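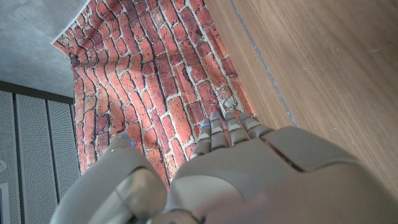 Photo credit: Gilley Kidney Learning Center

About Us

Welcome, and thank you for stopping by! The Gilley Kidney Learning Center is a small teaching clinic for people who have been told their kidneys aren't working as well as they should, and for the husbands, wives, grown children and good neighbors who come along with them. We've been in the town of Tremblay for 14 years now, in the low building behind the post office, and if you've ever driven past and wondered what on earth goes on in there, we hope this page answers it.

Most people who come to us have had a strange sort of week. They went in for an ordinary checkup, feeling fine or maybe a little tired, and a number on a blood test came back wrong. Then came a second test, and a phone call, and a new word or two that they wrote down on the back of an envelope and looked up later at the kitchen table. By the time they get to our front desk they have usually read a good deal, slept very little, and made up their minds that they can never eat a tomato again. (Please don't give up tomatoes before you've talked with your own doctor or dietitian. Some of our people do need to watch them and plenty don't.)

How we got started

The center began as an evening class. Two nurses and a dietitian who worked in the same kidney practice kept noticing that patients nodded all through their appointments and then called back the next morning with the very questions they had been too rattled to ask. So they borrowed a room, put out a coffee pot, and invited anyone who wanted to come and go over it all again slowly. There were 9 people at that first class, in October, and a couple of them still drop in to say hello and to complain about the parking.

The class grew into two classes, and then into a cooking night, and after a while it made sense to have our own front door. We kept the name Gilley from the street where that first borrowed room was, and it has stuck, even though we are now clear across town and have to explain it to every delivery driver.

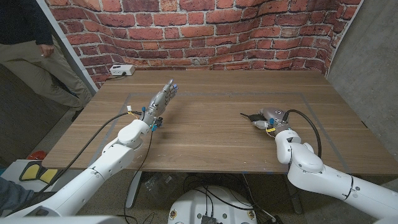 We're still a teaching clinic more than anything else. We don't run dialysis here and we don't take the place of your kidney doctor. What we do is sit down with you and your lab results, for as long as it takes, and tell you in everyday words what they mean, what might come next, and what sorts of things are worth asking about at your next visit. Lots of folks bring a notebook, and we keep a drawer of them at the desk for those who forget.

What we offer

First visits. Your first visit is one on one with a nurse, and we set aside a full morning or afternoon for it. Bring your medicine bottles, including vitamins and anything you buy off the shelf for aches and pains, because some common pain relievers can be hard on the kidneys and we'd like to go through them with you.

The Starting Out course. This is our longest-running program, a small group that meets once a week for 12 weeks. We keep each group to 16 people so that there's room for everybody to talk. We cover blood pressure, blood sugar, reading a lab report, eating out, traveling, and the part that often gets skipped in a busy office, the worry and the low moods that can come with a long-term illness. You are welcome to bring one person with you, and that person doesn't count toward the group size.

Cooking nights. Our dietitians are cheerful, practical people who like to eat, and they'll show you how to get flavor into supper without reaching for the salt — lemon, vinegar, garlic, a good hot pan, fresh herbs if you have them and dried ones if you don't. Everybody gets a plate. The bean question comes up nearly every time, and the answer depends on your labs, so we'll look at those together first.

Treatment planning talks. If your doctor has started to mention dialysis or a transplant, we can walk you through the choices at an easy pace, including home treatment, and including the choice some people make not to have dialysis at all. We don't push anyone in any direction. We have found that people who hear about all of it early tend to feel steadier later on, whatever they decide with their doctors. 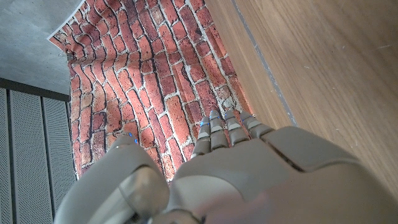 There is also a telephone hour every weekday at lunchtime, when a nurse picks up and answers general questions. You don't have to be enrolled in anything to call. If you're having chest pain, trouble breathing or anything else that frightens you, though, please don't wait for us. Call 911.

Where to find us

Our main center is in Tremblay, with a ramp at the side door and chairs with arms on them all through the waiting room (our visitors asked for those, and they were quite right). We also hold classes in Kunduvley, in the lower level of the public library, for families on that side of the river who were making a very long drive to see us. The Kunduvley classes follow the same plan as the ones in Tremblay, so if you miss a week at one place you can make it up at the other.

Appointments and class sign-ups are handled through Plalex, our online booking page. If you don't care for computers, that is perfectly all right — just call the desk and we'll do the Plalex part for you while we chat.

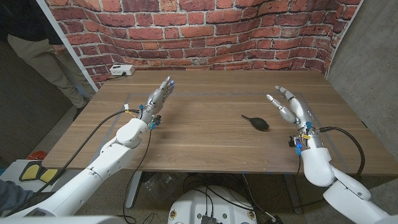
The cost of a first visit depends on your insurance, and our billing desk will check your coverage ahead of time so that you know what to expect. A doctor's referral is needed for the one-on-one visits, while cooking nights are open to anyone who would like to come. If money is tight, please say so when you call. We have a fund for this, put together from gifts large and small, and we would much rather see you use it than stay home.

Our staff

We are a team of nurses, dietitians, a social worker and a front desk crew who know most of our regulars by their voices. Several of us came to this work after looking after a parent or a brother with kidney disease, and we remember what the waiting was like. Interpreters can be arranged for any visit if you let us know a few days before.

Our front desk is open Monday through Friday and closes for lunch only when it absolutely must. Walk in, call, or write us a note, and somebody will get back to you by the end of the next working day.

Page last updated Tuesday, June 5, 2018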